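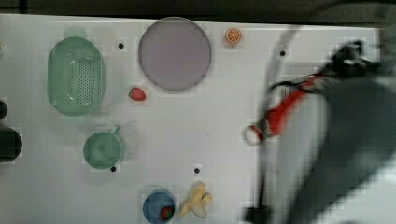 1. Purpose of the project

Our group was asked to pick one part of the tabletop setup in the Shiferaw lab and test whether it was doing its job. We picked the cameras. The table has two fixed views. Camera A looks straight down on the work surface. Camera B takes in a different part of the bench and shows more of the arm. Both record while the arm is being driven by hand, and the recordings are used later to train an object detector.

Our question was which view gives a detector the better chance of finding an object while the gripper is close to it or holding it. That is the moment when the later control software needs the position most. It is also the moment when the arm moves in front of things.

2. Setup

We used the kitchen set already on the bench: a plate, a bowl, a cup, a colander, toy fruit, a red bottle and a toaster oven. The tabletop is white, which makes the colored pieces easy to separate from the background. The pale green pieces were harder than we expected. They are close to each other in color, and in the first round of labeling we mixed them up more than once.

Both cameras were held on Hirness brackets clamped to the frame. The arm ran on the Jasavura controller with its default settings. We left the speed limit where it was, so that our recordings would match the ones other groups had made in February. The room lights stayed on the same setting throughout and the blinds were closed.

3. Recording

We recorded 11 runs. Each run had the same goal, which was to reach for one object, pick it up and put it somewhere else on the table. The driver chose the object. Between runs we moved a few items but did not try to return anything to an exact spot.

Two runs were dropped because Camera B had stopped saving partway through and we only noticed at the end. That left nine runs with both views complete.

From these we pulled 2,296 frames at even spacing and labeled them in Limosura. Labeling took much longer than recording. We marked every object with a box and gave each box one of three tags: clear, partly hidden, or blurred. The gripper got its own box. When two of us disagreed on a tag, we used the worse one.

Camera B was the slower view to label. Objects near the arm overlap the fingers, and we had to decide where a bowl ends when part of its rim is behind them. 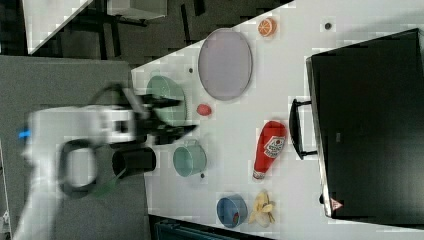

We settled on boxing only what could be seen and never guessing at the hidden part. This makes the boxes smaller when the gripper is low over an object, and it probably costs the detector some accuracy in training. We kept the rule anyway because guesses differed too much from person to person.

4. Training

We used 2,000 frames for training and held back the other 296 for testing. The split was made by frame. Our instructor pointed out afterward that it should have been made by run, so that the test frames came from runs the detector had never seen. We agree, and the scores are likely higher than they should be. The comparison between cameras is still useful, as both were treated the same way.

The same small detector was trained twice, once on each view, with identical settings. We did not tune it.

5. Results

With the arm well away from the object, both views worked and we saw no difference worth reporting.

With the arm moving fast, Camera A did worse. The arm takes up a large part of the picture when it reaches across, and it smears at the exposure we used. Small objects under or beside it were missed. The strawberries were missed most often. The plate and the colander were hardly ever missed.

With an object in the gripper, Camera A recovered. A held bottle seen from above still shows most of its length, and the red body stands out even when the fingers around it are unclear. Dark fingers over the dark oven were a problem for the gripper box itself. The detector often put that box too far over or left it out. 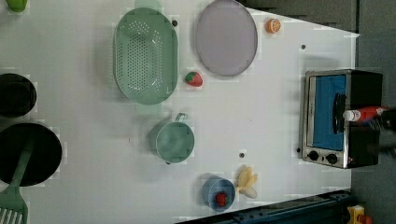
6. Problems we ran into

Exposure was the main one. We left both cameras on automatic, and both chose a longer exposure than we wanted. A fixed short exposure with more light would have been a better starting point.

The second was timing. The two cameras did not share a clock, so we lined up the recordings by eye, using the first movement of the arm. This is good enough for comparing detectors but not for combining the views.

The third was that the pickup step differs so much between objects. The bottle on its side can be gripped near the neck, and from Camera B the fingers then cover that part while the rest stays in view. A strawberry in the same position would be almost completely covered.

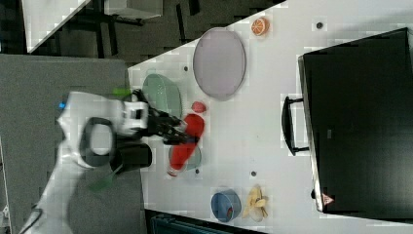
One reviewer of our draft asked whether the comparison was fair at all, given that the cameras differ in angle and also in how much of the arm they show. A better test, the reviewer wrote, would keep one camera and move it between mounting points, with the same motion replayed each time. The controller can replay a stored path, so this could be done. We did not have the bench time for it.

7. Recommendation

For the next group we suggest keeping Camera A as the main view and fixing its exposure by hand before recording. Camera B should stay in place for checking grasps. Tag the pale green items with separate names from the first day, and check that both cameras are saving before each run.

The labels and the list of dropped runs are in the project folder on the Shiferaw lab drive. The raw recordings are too large for it and are on the bench computer.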